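Speaker notes - Divided bins for mixed small goods
Monday session, 30 minutes including questions

**Slide 1 - title**

Give the title, then the scope. The talk covers open-top bins with one crosswise divider, used for small goods that don't share a shape. It does not cover drawer systems, lidded totes, or anything stacked above shoulder height. People who came for racking should go to the afternoon session.

Mention that the slides use "front" for the compartment closest to the working position and "rear" for the other one. The handout from the Staltden meeting used the opposite convention. Say this twice, once here and once at slide 6.

**Slide 2 - where the numbers come from**

Drustden store, small goods room. 76 bins in the survey, all open-top, all with a single divider. Bins with a cracked rim were taken out before the survey and are not in the total. The observation period was eight weeks, ending in May.

The item list had roughly 2,000 entries at the start. Duplicates were merged by outline, so two spoons of the same shape and different color are one entry. This matters for slide 7, where color comes back as its own variable.

Do not go through the table row by row. Point at the column for "long and thin" and move on.

**Slide 3 - what counts as mixed**

Definition used throughout: a bin is mixed if its contents differ in at least two of the following.

- overall length
- stiffness
- surface (smooth, bristled, fabric, powdery)
- whether the item has an opening a neighbor can pass through or catch in

The last one gets left out of most bin guides. Handles with an open grip are the usual case. Toy shovels, mugs, scissors, some brushes. An open grip catches on stems, cords and bristles, and two items come out where one was wanted. In the Drustden log these were recorded as "linked removals." They were more common than drops.

Pause here for questions about the definition. There will be one about bags. Bags were excluded.

**Slide 4 - how items settle**

Long items end up diagonal. This follows from the geometry: the diagonal is the longest straight line on a rectangular floor, and an item pushed by its neighbors turns toward it. Once a long item is diagonal it splits the floor into two rough triangles, and the short items go to one side or the other.

Round clustered goods behave differently. A bunch of grapes, real or plastic, has no stable long edge, so it tends to travel until it meets a wall or another item. Brushes with bristles on several sides hold position better than their weight suggests, as the bristles grip the floor texture.

Flat items go under. A lid, a plate or a puck shape will sit beneath a shaft or handle and stay there, and from most angles only part of its outline can be seen. If the audience takes one practical point from this slide, it should be that flat items need to go in last or have their own compartment.

Show the three sketches. The second has the arrow pointing the wrong way; say so and continue.

**Slide 5 - a working bin**

Leave this one up for a minute without talking, then go on.

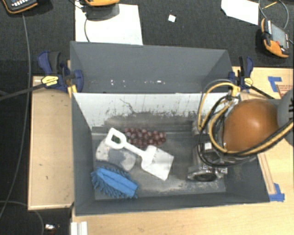

Contents first, wear second. A short list of unlike objects gives more trouble than a long list of similar ones. A rigid shovel, a cluster of fruit, a flat rounded piece and a bristled brush each call for a different grip and a different approach angle. Fill level is a poor predictor of retrieval time in mixed bins. The better predictor is the number of overlaps, counted as pairs of items where one covers part of the other's outline. Two overlaps in a sparse bin cost more than a fairly full bin with none.

The handout gives the counting rule. Side contact does not count. An item leaning on a wall and covering nothing does not count.

On keeping one compartment clear: this is a deliberate practice at Drustden and it has been argued over. The case for it is that a clear compartment gives a place to put an item down while reaching for the one below it. The case against is floor space. The log supports keeping it clear in mixed bins and does not support it in single-type bins. Do not oversell the result; the single-type group was small.

**Slide 6 - wear**

Repeat the front and rear convention.

Wear falls into four kinds, and each has its own place in the bin.

1. Scrapes on walls, low down, where items are drawn up against the surface. On light walls they show as dark marks, on dark walls as pale ones. Same process, different look.
2. Vertical streaks. Usually from an item lifted while still touching the wall.
3. Pale, powdery patches on a dark floor. Frequent near edges and corners, where items are dragged before they are lifted.
4. Scuffs near the divider edge, on the side facing away from the work. These come from items carried over too low.

Corner wear was the surprise in the survey. The expectation going in was that the center of the floor would go first, as it has the most traffic. It did not. Items at the center are lifted nearly straight up. Items in a corner are slid out first, and sliding is what removes the surface.

A jagged line on a wall is recorded separately, as "line, not classified," until the panel has been flexed by hand. Some are cracks, some are scratches, some are marks that wipe off. Photographs do not settle it. The inspection form used to have one box for all of these and the early records are unusable for that reason.

If asked about cleaning agents: not tested. Soft cloth and water only.

**Slide 7 - wall color and item color**

Three wall finishes were compared: gray throughout, white throughout, and gray with one white wall. The Verbruggen insert was used for the third. It is a flat panel that stands against one side and can be replaced without changing the bin.

Findings, in plain terms:

- White items are harder to find against a white wall. They are easy on a dark gray floor.
- Dark red and dark brown items are easy against white and slow against gray.
- Saturated blue is easy everywhere.
- Off-white items with a gray area in the middle are the worst case on a gray floor. The gray area reads as floor and the item looks like a ring, or like two separate pieces.

The last line came from the error log, where one flat item was entered as two on several occasions. Suggest turning such items over if the underside is plain. If it isn't, move them to the white bins.

A marked-up white wall loses part of its benefit. Heavy dark scraping breaks up the background, and the outline of a dark item against it is no longer clean. The replacement point in the Tratton guideline is set by area of marking on the lower part of the panel, and the upper part is ignored. Read the guideline wording out, do not paraphrase it. It is printed on the back of the handout.

**Slide 8 - floor texture and ridges**

Short slide. Some floors have a raised band along the far side. It stiffens the base. It also stops round items from rolling fully into the corner, which is useful, and it lifts one edge of a flat item, which is useful for getting under it. Against that, it collects grit. Bins with a ridge were cleaned more often and nobody recorded how much longer it took.

Smooth floors were quieter. Noise was not measured, this is from comments only.

**Slide 9 - placement of the bin itself**

Bins at Drustden stand between work surfaces, with the rim close to the height of the surface. If the rim is higher, items get knocked on it on the way out. If it is lower, small goods pushed along the surface fall in. Both were seen. Aim for the rim level with the surface or slightly above.

Carpet under a bin reduces sliding and hides dropped items. Charcoal carpet hides dark ones very well. A light mat is enough where this is a problem. Check the gap between bin and surface at the end of each shift.

**Slide 10 - recommended procedure**

Read as written.

- Sort by stiffness first, then by length.
- Put no more than one long item in a compartment.
- Keep open grips away from anything with stems or bristles.
- Lay flat items last, clear of shafts and handles.
- Lift before moving sideways, most of all in corners.
- Inspect the lower walls and corners weekly.
- Replace inserts by the guideline, panel by panel.

Staltden runs a version of this with two long items per compartment, parallel, and reports no trouble. Their bins are wider. The one-item rule should be taken as applying to the narrow pattern only.

**Slide 11 - open points**

Fabric items: no usable data. They deform, and the overlap count depends on who is counting.

Wet goods: outside scope. Powdery goods: outside scope, though residue turned up anyway and was sometimes hard to tell from floor wear. The current form asks for a wipe before any pale patch is recorded.

Divider height: only one height was tried. A lower divider would probably reduce the scuffs listed under kind four and let more round goods cross over. A trial at Staltden is planned with the same form.

Leave slide 11 up during questions. Spare handouts are in the second box, under the sample inserts.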